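Evaluation of the Titwood Peg Insertion Kit for an Undergraduate Manipulation Lab
Jacobus Ntuli
Final project report, submitted 22 January 2023

1. Purpose

The department asked for an assessment of the Titwood insertion kit, sold by Arkbridge, before ordering sets for the second-year lab course. The kit is marketed as a ready-made benchmark for contact tasks. This report covers setup, the test procedure, results on the cylindrical peg, and problems found. The other shapes were not tested in enough depth to report.

2. Setup

The board was placed on the floor panel of the walled cell already used for the grasping exercises. No fixture was used. The kit manual recommends clamping the board, but the lab course will run without clamps, so the free-standing case was the one of interest. The arm was driven through the Nautiyal control library, version as installed on the lab machines. Force readings came from the wrist sensor and were logged at 1000 Hz.

The kit software supplies two search routines, spiral and tilt. Both start from a taught pose above the target hole and stop when the downward force drops or when 60 seconds have passed. Only the spiral routine was used for the main series. The tilt routine needs a wrist calibration file that was not included in our copy, and Arkbridge had not supplied it by the end of December.
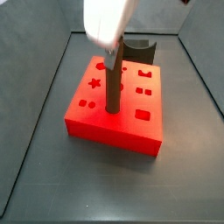
Figure 1. Cylindrical peg in the board, held by the gripper. The board sits at an angle to the cell walls.

3. Procedure

A total of 600 insertion attempts were made with the cylindrical peg. Before each attempt the start pose was shifted by a random offset in the plane of the board. The board was returned to its taught position by hand whenever it had moved. An attempt was counted as failed if the routine timed out, if the peg slipped in the gripper, or if the board shifted far enough that the hole was lost.

4. Results

There were 26 failed attempts. Most were timeouts at the largest offsets, where the spiral did not reach the hole. The remainder were board shifts. No slip was recorded after the grip force was raised from the default, which is too low for a peg of this length.

Farnetti's competing kit was considered for comparison but was not available for loan, so no claim is made about relative performance.

5. Problems found

The log files store time relative to the start of each attempt and have no run number. Files must be renamed by hand or merged with a script. The script written for this project is in Appendix B.

The manual gives the search radius in two different units on facing pages. The value in the configuration table is the correct one.

6. Recommendation

The kit is suitable for the course with the cylindrical peg and the spiral routine. The order should be placed on condition that the calibration file is delivered with it. A thin rubber mat under the board is worth testing before the first lab session.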